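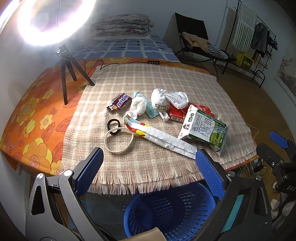 Wrappers and plastic bags on a plaid tablecloth. Packaging is one of the most common kinds of household waste.

Where Does Our Trash Go?
A Clenudlow Museum Learning Page for Young Readers

Every home makes trash. A snack is eaten and the wrapper is left over. A new toy comes in a box, and the box is no longer needed. Most people put these things in a can, close the lid, and do not think about them again. The can is only the first stop. This page explains where trash travels after it leaves your home, and why different materials need different treatment.

What is packaging?

Packaging is anything that holds, wraps, or protects a product. It keeps food clean and stops fragile things from breaking. It also carries words that tell the buyer what is inside.

People used packaging long before there were stores. In Borneo, families wrapped rice in large green leaves, and many still do. Clay jars held oil and grain in many parts of the world. When a leaf wrapper was thrown away, it rotted and became part of the soil. Much of the packaging made today does not rot in this way.

The first stop: the truck

In most towns, a truck collects trash from each street. Inside the truck is a heavy metal plate that squeezes the load, so that more will fit. In the town of Tustitden, the trucks leave the garage at 5 a.m. and finish their routes before lunch. One truck on the longest route stops at 1,910 homes.

Many towns use a second truck for recycling. Recycling means turning used material into something new. If recycling and trash are mixed together in the same bin, good material can become too dirty to use.

The second stop: the sorting center

Recycling is taken to a large building called a sorting center. The material is tipped onto the floor and then carried along on moving belts. Several methods are used to separate it:

- Spinning discs lift large, flat pieces of cardboard and let smaller things fall through.
- Magnets pull out steel cans.
- A special machine pushes aluminum cans off the belt. Aluminum does not stick to an ordinary magnet.
- Beams of light are used to tell one kind of plastic from another.
- Workers wearing thick gloves watch the belts and remove anything that should not be there.

Each material is then pressed into a large block called a bale. The Lombardi Sorting Center, which serves Tustitden and the farms nearby, made 2,723 bales last year. The bales are sold to factories. Paper bales are mixed with water and made into new paper. Metal bales are melted.

Why are some things hard to recycle?

A cardboard box is made mostly of one material, paper. This makes it fairly easy to recycle. Other packaging is made of thin layers pressed together. A drink carton is a good example. It may look like plain paper on the outside, but there is usually a layer of plastic inside to stop the drink from leaking.

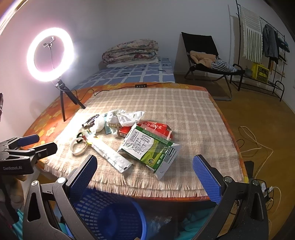 Cartons that keep milk fresh without a refrigerator often have a very thin layer of aluminum as well. To recycle a carton, a factory must pull these layers apart. The carton is stirred in a large tank of water until the paper breaks down into soft fibers. The plastic and metal are then taken out. Not every town is near a factory that can do this work, so the rules for cartons are different from place to place.

Candy wrappers and chip bags are harder still. They are light, thin, and often made of more than one kind of plastic. On the moving belts they can slip in with the paper by mistake. Plastic bags cause another problem - they wrap themselves around the spinning discs, and the machines must be stopped while workers cut them free. Some grocery stores have a separate collection box for clean plastic bags.

The last stop: the landfill

Trash that cannot be recycled is often taken to a landfill. A landfill is a large area of land where trash is buried in layers. The bottom is lined with clay and strong plastic to keep dirty water from reaching the ground below. At the end of each working day, the trash is covered with soil or another material to keep away birds and bad smells.

Things in a landfill break down slowly. There is little air or light under the soil. Scientists think that some plastics could last more than 200 years, but plastic has not existed long enough for anyone to be certain.

Some towns burn trash in a special plant and use the heat to make electricity. The smoke is cleaned by filters before it leaves the chimney. The ash that is left must still be taken away.

Try this at home

Ask an adult before you begin. You will need a pair of gloves and 3 paper bags.

1. Label the bags "Paper," "Plastic," and "Mixed or Not Sure."
2. For one day, place clean, empty packaging from your home in the bags. Do not include glass or anything sharp.
3. At the end of the day, look in each bag. Which one is the fullest?
4. With an adult, look up the recycling rules for your town. Find out where the things in the "Not Sure" bag should go.

Words to know

Bale: a large block of pressed material
Fiber: a very thin thread, such as those found in paper
Landfill: a place where trash is buried in layers
Recycling: turning used material into something new

More Learning Pages
How Paper Is Made
What Lives in a Compost Pile?
The Journey of a Raindrop
Rain Forests of Borneo
Why Do Magnets Stick?

Contact the Learning Office | Copyright Clenudlow Museum. All rights reserved. | Back to top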